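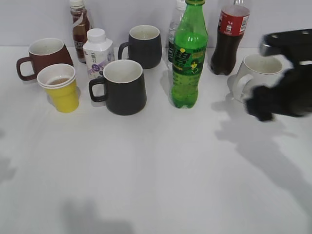 Notebook entry, Clillthorpe sleep and mood workshop, Oct 10, 2024. The evening diary trial has now completed its first stage, and the returns have been entered in the Prorneck register. A total of 582 diary pages were received and read. The principal difficulty lies in the question on caffeine, which asks for "cups per day" and assumes that all cups are alike. A ceramic mug and a yellow paper cup would each be entered as one, and a tall brown bottle of a coffee or tea drink has no obvious place on the form at all. The wording should be changed before the February intake. My proposal is to ask for the type of drink and the time of the last one, and to leave quantity as an optional line.

Mood ratings. The scale from one to nine is being used unevenly. Several participants remain at four or five throughout, including on days when their written remarks describe very low mood or marked agitation. Tumelo Mahlangu suggests placing the free-text box before the scale, so that the person has described the day before being asked to give it a number. I agree, and the revised sheet will follow this order.

Sleep times. Entries after midnight continue to be filed under the wrong date. The Tudose template rolls over at 00:00, whereas most people regard the night as belonging to the day before. Skoltesex has been asked whether the rollover can be moved to 4 a.m. No reply as yet. Until then, late entries are to be corrected by hand and initialled.

Remarks on tone. Two participants wrote that the phrase "failed to sleep" made them feel at fault. It has been replaced with "did not sleep". The same check is needed on the medication page, where "missed" appears three times.

Outstanding: print 200 copies of the revised sheet once the caffeine wording is settled; ask Tumelo to read the medication page – preferably before the group meets again; find the older consent forms, which are not in the grey cabinet.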